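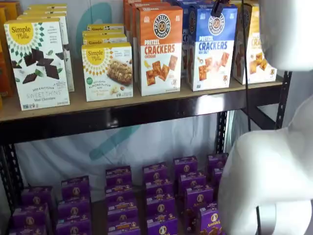
# Verkoden shelf set: boxed snacks, two-level bay

6 min read · 18 comments · 30 shares

## Summary

Product list and stocking rules for the boxed snack bay at Grustero. The set holds 1,358 item records, of which 653 have been checked by hand against the box front. Remaining records carry the status `unchecked` and should not be used for label work.

Maintainer: Sekar Wuisan. Last revised in March.

## Fixture

Black metal shelving, two levels. The top level is a light tan particleboard surface on a black metal crossbeam. Shelf codes are `T` (top) and `L` (lower), followed by a column number counted from the left.

## Stocking rules

- One product per column. Boxes stand upright, front panel facing out.
- Identical boxes go directly behind the first, to the back of the shelf.
- Flavours of the same product sit next to each other where the widths allow. Cheddar and sea salt Pretzelized crackers are in adjacent columns and are the usual source of mix-ups during refilling. Check the colour: orange is cheddar, blue is sea salt.
- Simple Mills Sweet Thins (mint chocolate) and the soft baked almond flour bars share a logo but are separate products. The bar box is the smaller of the two. Do not fill a gap in one column with the other.

## Fields

`shelf_code` — level and column, e.g. `T3`
`brand` — as printed on the front panel
`product` — product wording, front panel only
`variant` — flavour, blank if none is printed
`main_colour` — one plain word, no shades
`depth` — boxes in the column, entered when stocking is finished
`status` — `checked` or `unchecked`

Capitals on the box are not kept. "SEA SALT" is entered as `sea salt`. An ampersand is kept as printed, so `seed & nut flour` is correct and `seed and nut flour` is rejected on import.

## Known problems

Partly hidden columns were entered from the stock list supplied by Mihăilă, which uses its own short names. 30 of these have no agreed match yet. They are listed under `brand` with a trailing question mark.

Depth is unreliable for narrow boxes. Two people counting the same column from the front have given different totals — count from above, with the front box pulled out.

The Kiner export drops leading zeros from item numbers. Import that column as text.

## Changes

- `main_colour` added, replaces `design`
- lower level renumbered from the left
- duplicate bar entries merged

18 comments · Share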